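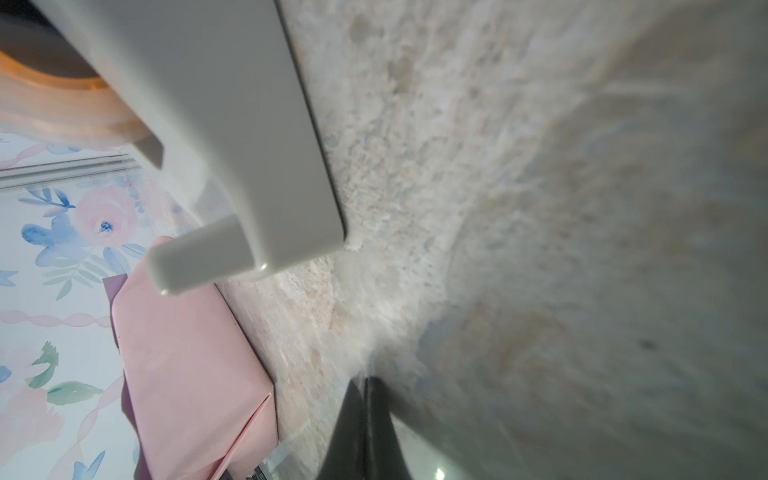 Ticket 334: Rose print paper, gift wrap station
Status: Open, waiting on supplier
Opened by: Zhuoran Guo
Assigned to: Jirayu Kaewsai

Problem
Customers who ordered gift wrap in the watercolor rose print are getting parcels with fuzz stuck under the tape. Four complaints so far, all for soft goods from the Wendel range. Plain pink paper has the same trouble, but it shows less.

Zhuoran, 9:10 am
Checked the returns shelf. The fibers are short and cream colored. They sit along the tape line and at the folded ends. The paper itself is fine, no tears and no smudged print.

Jirayu, 10:45 am
Wrapped two test parcels at the station with the usual tape. Both picked up fuzz at the ends. Wrapped two more on the bare bench across the aisle and they came out clean. Same roll of tape, same paper.

Jirayu, 11:30 am
Tried a lint roller between parcels. It helps for the first one or two and then the fuzz is back. Too slow when we have 200 orders to get out.

Zhuoran, 1:15 pm
Asked Resolik if the throws can be shaken out and bagged before they reach us. They will answer by Wednesday. They have 400 left in the current batch.

Jirayu, 2:40 pm
Workaround for now:
Cut the paper on the bare bench.
Bag anything plush before it goes near the tape.
Fold the ends and press them flat by hand before taping.
Wipe the tape cutter at each break.

Zhuoran, 4:05 pm
Afternoon parcels checked, one with fuzz, rewrapped. Leaving this open until Resolik replies. Please don't reorder the rose print until then, we still have two rolls.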